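### 3.2. Puesta a punto de la celda de desmontaje

La celda Nutereo se instaló en el taller de Lahlou con un solo brazo, una pinza de dos dedos y una cámara pequeña en la muñeca. El fabricante de la pinza, Eltis, recomienda verificar el punto central de la herramienta cada 500 ciclos. No encontramos en su manual ningún ensayo que respalde esa cifra y la tratamos como una hipótesis más. En nuestro registro, la primera desviación fuera de tolerancia apareció en el ciclo 308, tras un cambio de dedos que, según la documentación, no exigía recalibrar.

Conviene desconfiar también de la calibración mano-ojo que ofrece el programa Fostotus. El asistente da por bueno el resultado cuando el error medio sobre el tablero patrón es bajo, pero un tablero mate y plano se parece poco a una placa base dentro de su chasis. El metal plateado del disipador integrado del procesador y el marco del zócalo devuelven reflejos que desplazan los bordes detectados, y la propia pinza tapa parte de la referencia justo en la aproximación final (figura 1).
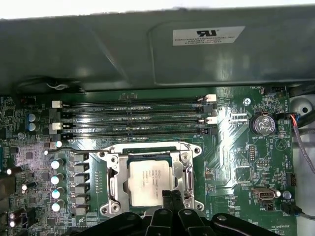

**Figura 1.** Dedos de la pinza sobre el borde inferior del procesador y de su marco de retención, vistos desde la cámara de muñeca.

Por ese motivo sustituimos la comprobación única por una rutina de 5 posturas, con la luz del taller encendida y sin retirar el chasis. En cada una se compara la posición estimada de un tornillo de fijación de la placa con la medida mediante un palpador. Si la discrepancia supera la tolerancia en una sola postura, se repite la calibración completa; promediar las lecturas ocultaba precisamente los errores que buscábamos.

El mantenimiento diario se limita a limpiar los dedos y la óptica y a revisar el par de apriete de la brida. Que esto baste está por demostrar. De las 4 paradas no previstas que registramos en marzo, una se debió al cable de la cámara — bien fijado, en apariencia — y ninguna fue anunciada por el diagnóstico automático, que seguía indicando un estado correcto.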